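**Isley House kitchen study: project report, 22 January 2023**

We set out to learn why the shared kitchen at Isley House never stays tidy. Our tutor allowed us four weeks and 300 words for the conclusions, which says something about what was expected of us.

The method was simple. We tidied, went away and came back to see how long it lasted. The record was eight hours. The cupboard by the door was the worst: it fills with lids belonging to no known pot.

We then tried labels, which were widely admired and followed by no one. Moving the mugs nearer the kettle did far more good, and took less sticky tape.

Results from the second house, Paltis, were similar, though their lids at least match. 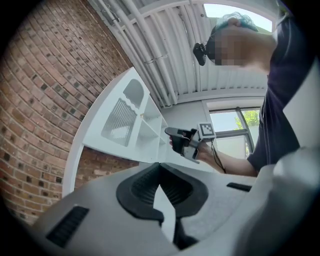 *Fig. 1. Leaning in, navy T-shirt and teal-blue hair.*

A repeat is planned for April, with fewer labels and a bigger drawer.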